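Zomness Opens Orders for Siveo Gaming Headset

30/01/2019

Zomness has opened orders for the Siveo, a wired gaming headset weighing 304 grams. The model replaces the Gedis in the company's entry-level range and adds a detachable microphone and memory foam ear cushions.

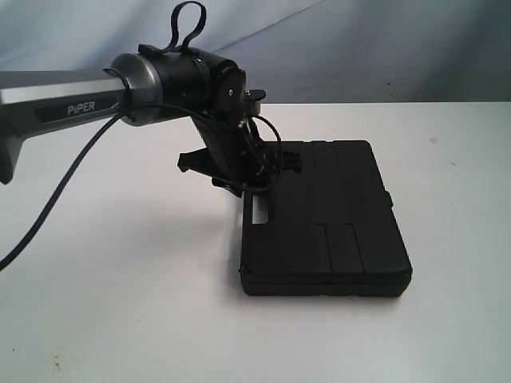
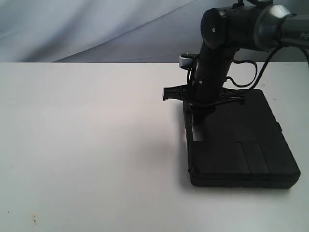

The Siveo works with consoles and computers through a standard 3.5 mm plug. A wireless version, the Tiêu, is planned for July and will offer 20 hours of use per charge.

"Players asked for a lighter headset with a clearer microphone," said Ngân Nông, head of audio products at Zomness. Existing Gedis warranties will be honored in full.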